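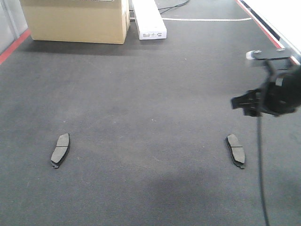 **Unit 6: Friction and stopping distance**

Bring your notes from Unit 5 on forces and motion, as we use the same symbols.

## Where the energy goes

A moving car has kinetic energy, and the brakes turn most of it into heat. In a disc brake, two pads are squeezed against a spinning metal disc. The friction force on the disc slows the wheel, and the grip between tyre and road slows the car.

Kinetic energy is given by

E = ½mv²

The speed is squared. A car at 40 mph has four times the energy it has at 20 mph, so with the same braking force it needs four times the distance to stop.

## Friction force

For dry surfaces we use

F = μN

where N is the force pressing the surfaces together and μ is the coefficient of friction. Contact area does not appear in the formula. A larger pad still has its uses: it spreads the heat and wears more slowly.

The value of μ changes with temperature. Most pad materials work well over a fairly wide range and then lose grip when very hot. Drivers know this as fade, and it is the reason for using a low gear on long hills.

## Parts of a pad

- **Friction material:** the part that presses on the disc and wears away.
- **Backing plate:** a stiff metal plate that carries the load from the piston.
- **Slot:** a groove in the face, found on many pads. It lets dust and gas escape and helps to prevent cracking.

## Thinking distance

Total stopping distance is thinking distance plus braking distance. Thinking distance goes up in step with speed. Tiredness, alcohol and phones all make it longer. Worn pads and wet roads affect only the braking part.

## For Monday

1. Read the Melia handout, page 268, up to the table.
2. A car of mass 1,000 kg slows from 20 m/s to rest. Find the energy turned into heat.
3. Repeat question 2 for 10 m/s and compare your answers.

Show your working and give units.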